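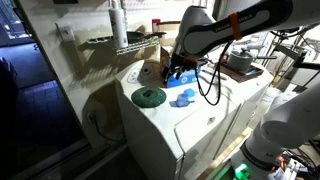

Laundry corner check, Jeltton building, November

1. Top of the washing machine
Result: to be corrected
Comment: Small things are lying on the top — a dark green disc, a blue plastic piece. Please clear all of it before a spin cycle. The vibration moves light things to the edge.

2. Wall shelf
Result: OK with remark
Comment: The white bottle and the frying pan are on the same wire rack. If the bottle holds a cleaning product, it must have another place. Load limit for this type of rack is 4 kg, I did not weigh.

3. Pot on the tray behind the machine
Result: to be corrected
Comment: The handle sticks out to the side and a sleeve can catch it. Turn it to the wall. A hot pot is never allowed in this corner.

4. Light switch
Result: OK
Comment: Plate is firm, no cracks found by hand. Free access must be kept at all times.

5. Water hose and tap
Result: OK
Comment: I closed and opened the tap 2 times, no drops. Next hose change is in the plan of Dimemine.

6. Cardboard and packaging
Result: to be corrected
Comment: The blue box with "6 MONTHS" on the side stands open on the white top, with the flap up. Close it or take it to the storeroom. Paper and cardboard should stay at least 80 cm from the socket.

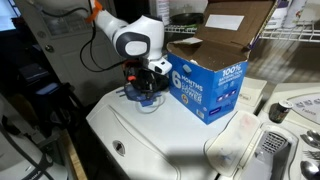

Zaki

7. Loose parts
Result: OK with remark
Comment: The white plastic tray has a clear lid lying in it. It can stay for now, but it should not be on the machine when the machine is running.

8. Floor
Result: OK
Comment: Dry at the time of my visit. The mat was moved back to the door.

Points 1, 3 and 6 to be closed before the next check. Please write the result in the Minow folder, page 320.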